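Otemau: a file format for board game house rules

Otemau is a plain text format for writing down the rules your family plays by, as opposed to the ones in the box. It came out of a long argument over a game called Dostard, where four players turned out to hold five views on what happens in a tie.

What's in the folder

The rules directory has 300 rule files, one per house rule. Each has a title, the game it changes, the rule itself, and a field called "disputed," which takes yes or no. It is mostly yes. The Kwak subfolder holds 24 variants of one trading game, and up to 4 of them can be played together before the evening stops being fun.
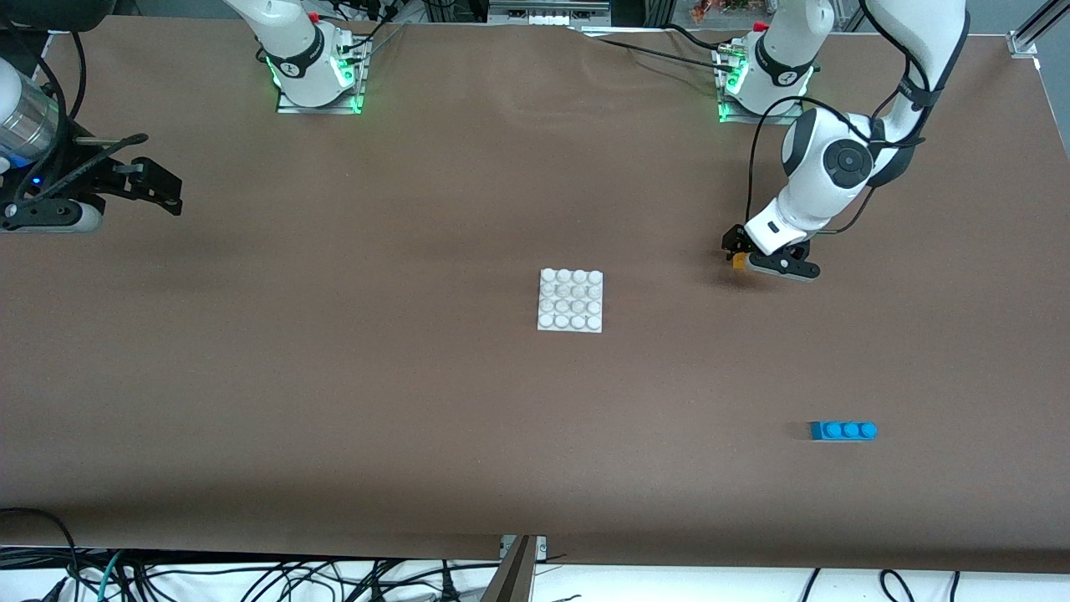 Small yellow piece, pinched between two black fingers over the brown tabletop.

Writing a rule

Keep it under 30 words. If you need more, you are writing a new game – please start a separate file. Use "must" when you mean must. "Should" gets read as "needn't" by whoever is losing.

The checker script, demesmont, will complain about missing titles and duplicate names. It will not tell you whether a rule is fair.

Known problems

Rules that refer to each other in a circle crash the checker. Files saved with curly quotes load fine and then print as soup. A fix was planned for May.

License

Do what you like with the files. Keep the disputed field.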